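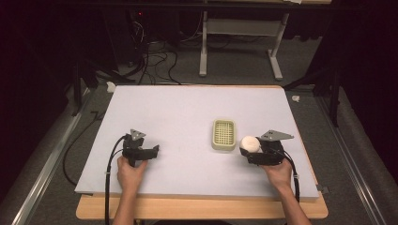

# Kosum Reusable Work Mat

The Kosum is the mat we reach for when the dining table has to be a workshop until supper. It unrolls flat, stays put, and gives you a big, calm surface for paper crafts, model building, sewing patterns, watercolors, or that clock you swore you'd fix last winter. We've carried it in the Rolora shop since it came out, and it's still the thing we end up talking about most!

## What it's like to work on

The top side has a very fine grain, a bit like good drawing paper. Small screws and beads don't skate away from you, and a pencil won't tear through your tracing paper. The underside is natural rubber with a low ribbed pattern that grips varnished tables, glass, and stone counters without any tape.

It's soft enough to lean on for an entire evening (your elbows will notice the difference) but firm enough to write on. Glue is where it really shines. White glue and most craft glues peel off in one satisfying sheet once they've dried. Acrylic paint wipes away with a damp cloth if you get to it the same day — after that you may need a little dish soap and some patience. Alcohol markers will stain, so slip a scrap sheet underneath.

Please don't use it as a cutting mat. A light slip of the blade won't ruin it, but repeated cuts will open up the surface. The Vandero cutting board sits nicely on top if your project needs a knife.

## Sizes

- **Jin (small):** 16 x 11 inches, good for a lap desk or a kid's homework spot
- **Standard:** 30 x 20 inches
- **Long:** 42 x 24 inches, wide enough for most sewing patterns

All sizes are 3 mm thick and come in slate, oat, or moss. Moss is a touch darker in person than on most screens.

## Care

Wash by hand in lukewarm water and dry it flat or over a shower rail. Roll it with the work side facing out, and it will lie down much faster the next time. Keep it away from hot glue gun tips and anything fresh off the stove; it handles warm mugs just fine. A new mat has a mild rubber smell that fades in up to 7 days if you leave it unrolled.

## In the box

One mat, one cotton tie, and a small sample card of the rubber backing, so you can test it on a delicate finish before you put the whole mat down. Oiled wood is the one to check, especially if it was treated recently.

Replacement ties are sold separately in packs of 3.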